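Cell inspection after fault 361, Vasedside hall
23 January 2023

Emergency stop: OK.
Right gripper, holding force: NOT OK. It opened by itself two times in July and again now.
Finger pads: worn, order new from Stefanou.
Cable on right arm: OK, please watch it.

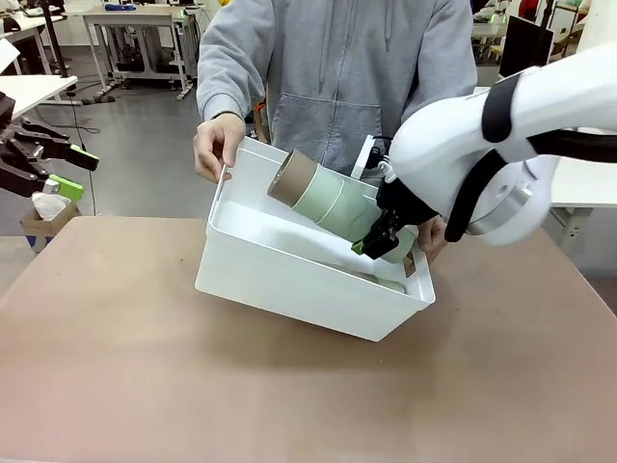
May a person hold the bin while the arm is inside?
Only at slow speed, with a second person at the stop button.

Left arm: not tested. Cell stays in slow mode until the gripper is changed.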